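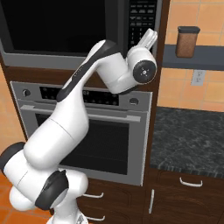 Graziella Ferri asked at the last review whether any of this would matter to a person who simply wants supper reheated and the drawers shut afterwards. Her question has shaped the work since then, and this report is organised around it.

## Stukell household tasks: progress to end of March

### Work completed

The simulated kitchen is now the main test bed. It has a microwave and wall oven in one cabinet column, with drawers underneath and a granite counter alongside. The arm is a single unit with a two-finger gripper. We ran 742 trials in the reporting period, all in simulation, across three chores:

- pressing a named button on the microwave panel
- pulling the oven door open by its handle and closing it again
- opening and closing a cabinet drawer

Each trial starts from a randomised arm pose. A trial counts as a success only if the appliance ends in the requested state and the arm has not struck the cabinet on the way.

### Results

Drawers are close to solved. The bar handles give the gripper a clear target, and most failures came from start poses in which the arm was already folded against the cabinet. We have left those poses in the test set.

The oven door is less settled. The grasp is dependable but the pull is not: the planner tends to follow a straight line when the door needs an arc, and the fingers slip off the handle part way down. Viola De Luca rewrote the door controller in February. Slips are less frequent, though closing the door still takes longer than we would like.

Button pressing remains the weakest chore. The buttons are small and sit close together, and an error of a few millimetres selects the wrong one. The arm also blocks its own view of the panel in some poses. We tried 2 remedies, a slower final approach and a second viewpoint. The second viewpoint helped more. Neither is good enough to take to hardware.

### Answer to the review question

Not yet. The arm can do parts of the reheating job, each one started separately by an operator. It can't string them together, and it doesn't recover when a step fails – a half-open door stays half open until the trial is reset. A household would find that more trouble than doing the job by hand.

### Changes to plan

The Geltico hardware trial moves back one quarter. We would sooner spend the time on recovery behaviour than demonstrate a sequence that stops at the first slip. The plate-handling chore proposed by Sanna is on hold for the same reason.

Compute use was under budget. The unspent portion should cover about 400 further hours, and we ask that it be carried forward.

### Next period

1. Join the door and button chores into a single run, with a check after each step.
2. Add detection of a slipped grasp, and a second attempt.
3. Vary handle shape and cabinet colour, which have so far been fixed.
4. Agree on a pass mark for hardware trials with Tiremance before any arm is shipped.

Item 4 needs a decision from the funder's side. A draft pass mark is with Graziella Ferri for comment.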